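Sweeping Up at Brasell: What Hand-Held Grippers Change for the People Who Use Them

Project report by Hoi-yan Yau
Handed in 25 Jun 2018

I came to this project because my aunt spent most of her working life on a packing line, and I grew up hearing how her wrists felt at the end of a shift. So when our course asked us to look at automation in a real workplace, I wrote to Brasell, a small firm that prepares cleaning tasks for automated kitchens, and they were kind enough to let me sit in from February on. 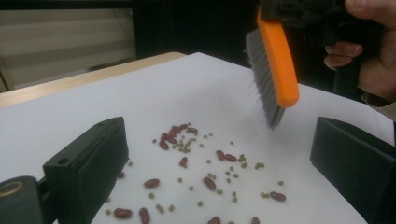
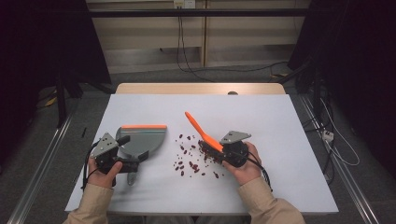

Brush work with the grippers, beans on a white surface.

The people I met at Brasell call themselves demonstrators. They do a chore with a gripper in each hand, over and over, and the recordings go to the software side, a team known in the building as Tseng (after the corridor, I was told, and I never did find the corridor). Most of them came from ordinary cleaning or kitchen jobs, and they were very patient with my questions – even the ones I asked twice.

I had expected to hear mostly about worry over jobs. There was some of that, and I don't want to brush past it. One woman told me she sometimes wonders whether she is teaching her own replacement. But what came up far more often was how odd it feels to slow down. A person sweeping by hand doesn't think about the angle of the brush. With the grippers you have to, and small things that roll are the worst of all!

I tried it myself for 15 minutes and my shoulders were sore until the next morning. The demonstrators work in turns, with a break after each one, and everybody I spoke to wanted the breaks to be longer. They also wanted a say in which chores get picked, and I think that is a fair thing to ask, considering how much they know about cleaning.

My survey had 68 questions, far too many, and I only got 2 of the forms back complete. The interviews gave me much more to work with, so the next section leans on those, and the survey has gone into the appendix.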